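Leasing Assistant, Part Time — Mundero Commercial Properties

We are a small, friendly office that leases shops, studios and light workshop space, and we are looking for someone kind and organized to join us at Renaud Court. You would be the first voice most of our tenants hear, so a good phone manner matters more to us than a long resume — we are happy to teach you the rest!

You will show vacant suites (our smallest is 640 square feet), keep the listings up to date, help new tenants through their paperwork and now and then track down a missing set of keys. The job is 17 hours a week to begin with, with a good chance of more from June, when our second building, Seridance House, opens its doors. You will need a driver's license and a fair amount of patience with stairs.

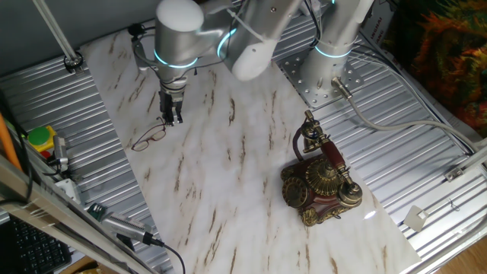

Eyeglasses on a marble-patterned board, with a robot gripper overhead

To apply, please send a resume and a few lines about yourself to the Mundero leasing office, Suite 11, Renaud Court, by 9th March. We read every letter and we do write back.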